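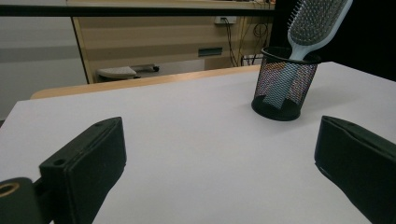 Subject: Re: [manip-learning] Handheld demonstrations: how many per object?
Date: 22nd February

Dear list,

I answer to the message from last week, quoted below, and I apologize that the answer became long. We have now a first result for the tall objects, and I think it speaks directly to the question.

> We are collecting with handheld grippers for Stemley and we see
> the success rate stop growing very early. After the first few
> hundred demonstrations the policy is fine for blocks and bottles,
> but it fails on anything which stands inside another thing (a spoon
> in a mug, a pen in a cup). More data of the same type did not help
> us. Has anybody tried to vary the start pose and keep the number of
> demonstrations constant? Or is it the wrist view which is simply
> too narrow for this task?

We have tried exactly the first thing. The second one I can answer only in part.

Our task is to take a hairbrush out of a black mesh pencil cup and lay it down on the table. The brush stands in the cup and leans to one side. It is a paddle brush with a light blue-gray handle, and the handle can be seen through the mesh in the lower part. We chose it on purpose, for two reasons. The head is wide and full of bristles, so the grasp must go to the handle, just over the rim of the cup, where there is not much space. And when the gripper is still far, the head goes out at the top of the wrist image, so the policy must decide its approach direction from the part of the brush that remains in view.

The total was 1,000 demonstrations in each of the two conditions. In the condition "fixed", the operator begins always from the same place in front of the table, with the fingers open and pointing to the cup. In the condition "spread", the operator begins from one of 44 start poses, marked on a floor sheet and on a stand for the height. The cup position and the direction in which the brush leans were randomized in the same way in both conditions. The operators, the table and the lighting were the same. The training was also the same, with the image encoder we used in the Nunumport experiments and no change in the action head.

The evaluation was 40 trials per condition, with start poses that were not in the training data for either condition. I give the results in words, because the full table will be in the report:

The "fixed" policy reached the handle in less than half of the trials. Its typical error is to go straight forward and close on the brush head. When the brush leans toward the gripper it is a little better, when it leans away or to the side it is clearly worse. In several trials it pushed the cup over before the fingers closed.

The "spread" policy reached the handle in most trials, and the remaining failures are of another type. It closes on the handle at the correct height but then pulls in the vertical direction, while the brush is inclined, and the cup comes up together with the brush. I count this as failure, although the brush does leave the table. If one counts only the grasp, the difference between the conditions is even bigger.

So for the question in the quoted message: yes, with the same number of demonstrations the variation of the start pose helped us very much. I would not write that the number of demonstrations is without importance. When we cut the "spread" set to one half, the grasp was almost unchanged but the pulling out became much worse. My interpretation is that the approach profits from variety and the extraction profits from repetition, but we have only one object pair to support this, and I ask you to take it with caution.

About the narrow view, we made one small check. We masked the upper part of the wrist image during training and during evaluation, so that the brush head was never visible, also from far. I expected a strong drop. The drop was small for "spread" and large for "fixed". It seems that the "fixed" policy was using the bristle area as a kind of target, which also explains where it liked to close. With the mask it had nothing to aim at and often stopped before the cup.

Some practical remarks, for those who want to repeat it:

- The black mesh is difficult for our depth estimation. Some pixels fall on the mesh and others pass through to the handle. We trained finally from color only.
- The fingers are also black, and near the cup the two are hard to separate in a small image. We raised the image resolution by a factor of 2 and this was enough. We did not try fingers of another color.
- Please look at the first frames of your demonstrations before training. We lost a part of the May recordings because the operators had already started moving when the recording began, and the start pose was therefore not the one written in the log.
- We did not clean the background. There is a cabinet with cables hanging beside it, a stool, other furniture. With the "fixed" data I suspect the policy used it for localization, but I have no proof.

The next step is to replace the brush with objects from the Ķēniņš set and to keep the cup. If the extraction error stays with thinner objects, then I will believe that it comes from the inclination and does not come from the width of the head. The code for the start pose sheet is in the Udalum repository, in the folder "floor". It prints on normal paper, but the pages must be glued together carefully.

I would be glad to know from the author of the quoted message how the operators in Stemley were instructed. Were they free to rotate the wrist before the approach? Ours were free, and they almost never did it.

With kind regards,
the author of the Udalum start pose scripts

Comments (4)

gripnotes
Thank you for this. Did you check if the 44 poses are all needed? We use far fewer and the curve looks flat to us, but our objects are short.

list reader
The cup lifting together with the object is familiar. We put weight in the bottom of ours and the problem went away, but then of course it is a different task.

udalum-scripts
@gripnotes No, we did not check a smaller number. The poses were decided by the size of the room. I can remove poses from the existing data and train again, this costs only computer time. @list reader I would prefer to keep the cup light, but I will note the weight in the report, it is missing now.

m_policy
Is the masked version trained from scratch or fine-tuned? The text can be read both ways.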